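Section 4: Setting Out the Sorting Tray and Clearing the Work Surface

This section covers the placement of the shallow tray on the bench top and the routine for sorting small parts into it. Read Section 3 (Leveling the Top) first. The steps apply to the Lindasard bench in both widths.

4.1 Before you start

Wipe the surface with a damp cloth and let it dry. Do not use scouring powder or solvent. The light gray finish marks easily, and the marks show up more once the side panels are on.

Check that the side walls and back wall are seated all the way down. A gap under the back wall is the most common way to lose small parts. If you can slide a playing card under it, loosen the corner screws, press down, and tighten again.

4.2 Placing the tray

1. Take the tray out of its sleeve and peel off the film. Keep the film if you plan to store the tray.

2. Set the tray near the back of the top, centered between the two side walls, with a long side facing you.

3. Leave a finger's width between the rim and the back wall so the tray can be lifted out.

4. Press down on each corner. If the tray rocks, turn it end for end and try again. A tray that rocks both ways is warped – return it to your dealer.

NOTE: The tray is supplied in green. Other colors in the Pakzad range have a taller rim and are harder to reach into.

CAUTION: Do not put the tray on the rail along the front edge. It will tip when loaded.

4.3 Sorting

5. Start with an empty tray. Parts left over from an earlier job are easy to mix in by mistake.

6. Put the parts to be sorted on the open surface in front of the tray, a few at a time. White parts are hard to see against the pale walls, so keep them toward the middle. 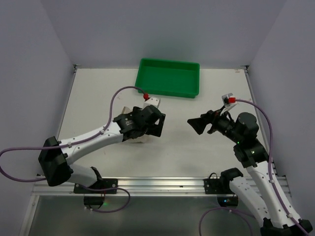
7. Pick up one part at a time and lower it over the rim. Dropping parts from a height makes them bounce, and the rim is too shallow to stop them.

8. Fill from the back of the tray to the front. Stop when the bottom is covered in a single layer.

9. Lift the tray out with both hands and empty it into the storage bin. The tray will hold some 34 parts of the small size before it needs emptying. Large parts vary.

CAUTION: Maximum load for the tray is 2000 grams. Do not use it to carry tools.

4.4 Keeping cables clear

Any cable that crosses the bench should run along a side wall and over the edge, with enough slack to move freely. Keep loops off the tray. Check the slack again each time something on the bench is moved – a loop that was clear in the morning can end up across the rim by the afternoon.

4.5 Cleaning the tray

Wash by hand in warm water with dish soap. Do not put it in the dishwasher. Dry it flat for at least 15 minutes before setting it back on the bench.

Replacement trays are ordered under part number 119.

Related sections
Section 3: Leveling the Top
Section 5: Storage Bins and Labels
Brumley Side Panels: Fitting Guide
Care of Painted Surfaces

Gollach Bench Systems | Revised 7 August 2023 | Contact us | Back to top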